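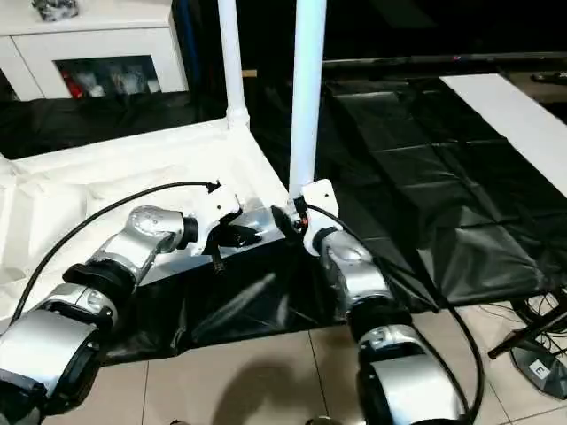

Two arms, one pole, a great deal of patience

Yolanda Paredes has watched a robot try to build a white plastic stand more often than she has watched any film. She runs the two-arm manipulation work at Drusent, and the stand is her benchmark. It has a frame with sockets at its corners, and poles that are meant to go into the sockets. A person with a free afternoon can manage it, usually while swearing.

"People ask me why we didn't pick something impressive," she says. "I tell them to try holding a frame still with one hand and seating a pole with the other, with no feeling in either."

The division of labor is simple enough to explain at a dinner party. The left gripper steadies the frame. The right one takes the pole by its lower end and has to bring it home. The trouble is that the pole is long, so a small mistake at the grip becomes a large one at the far end, and the frame would rather slide than cooperate. The whole business happens on black plastic sheeting, which has wrinkles of its own to contribute.

Paredes's group calls its method Skotus. Arne Lenz, who wrote most of the code, admits the name came before the idea. The policy learns from demonstrations, as many do these days, but it is also trained to guess how far the frame will shift when the pole pushes on it. The left arm then braces ahead of the push.

"Before that, the left arm was basically a spectator," says Lenz. "It held on and looked concerned."

They collected 2000 demonstrations, a number Lenz pronounces with the flatness of a man who did his share of them. With the bracing prediction switched on, the robot seated the pole in 81 percent of its trials. Asked how it did without, he looks at Paredes. She says it's in the paper, and that it's a very humbling table.

I ask about the crumpled white fabric lying in the frame. Does it make things harder? "It makes them less tidy," says Paredes. "I've never seen a house where the furniture was empty and waiting for me."
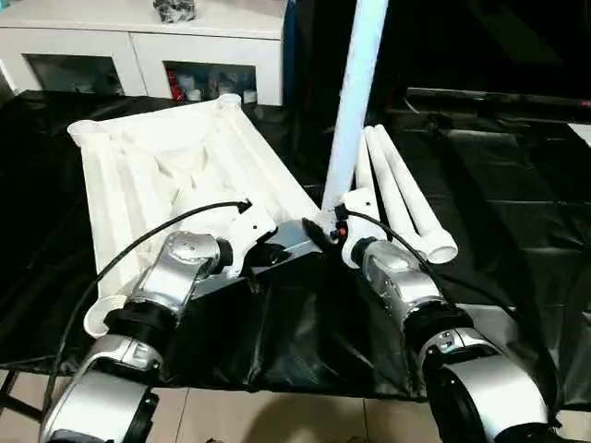

What the other 19 look like

Most failures are dull. The pole arrives at a slant, meets the rim of the socket and stays there, while the arm goes on pushing with what Lenz calls "total confidence and no information." Both of them want touch sensing in the fingers next. They disagree on nearly everything after that.

Lenz thinks the bracing trick will carry over to other pairs of parts with little extra data. Paredes wants to see it before she puts it on a slide. She has already turned down one request to film the robot finishing a whole stand, on the grounds that it would mean finishing a whole stand.

They plan to start on the legs in November. I ask whether those will be easier, being shorter. Lenz says yes. Paredes says, "Write down that he said yes."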